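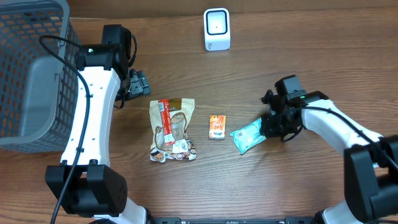
Where should the small things from a shared table go at the end of the day?

Into one open basket kept next to the table, then sorted once a week. At least that worked best for our group, and the rest of this report is how we got there.

Background

Our module asked for a small change to a shared space, tested over six weeks. We picked the big table in the Montoya study room because it was always covered in bits. Pens, lids, chargers, someone's keys. People pushed it all to one end and worked at the other.

What we tried

First two weeks — lidded boxes from Venden, one for each kind of thing. Looked very tidy. Hardly used. The labels were ours and made sense to us only, and lifting a lid with a cup in your hand is a pain.

Next two weeks — a shallow tray in the middle of the table. Got used straight away but it was just the same mess with an edge round it. Also took up room.

Last two weeks — plastic basket, grey, large. Lattice walls and a solid bottom, so small things don't drop through the base. Thick rounded rim, easier on the hands than the boxes. We put it at the far left of the table to begin with and then on a stool by the door.

How we checked

Timed the clear-up at 6 pm. In the box weeks the worst one took 25 minutes, mostly arguing over which box. Worst one with the basket was 4 minutes. We also asked eight regular users which they would keep and six said basket. The other two wanted the tray back.

Problems

The stool was a mistake, it got borrowed. On the table the basket is in the way of anyone sitting at that end. Thin things can poke out through the slots, pencils mainly. And things sink to the bottom and get forgoten, so the weekly sort does matter. We missed one and the next took ages.

The wooden top was wiped before each timing but we didn't write down who had been in that day, so busy and quiet days are mixed together. Should of made a sheet for that at the start.

If we did it again

Same basket, lower shelf next to the table. Ask the Stomia group downstairs to run it too — their table is smaller and they have more people. We would drop the boxes completly and give the tray one more go for keys and cards only.

Costs are in the appendix, minus the stool.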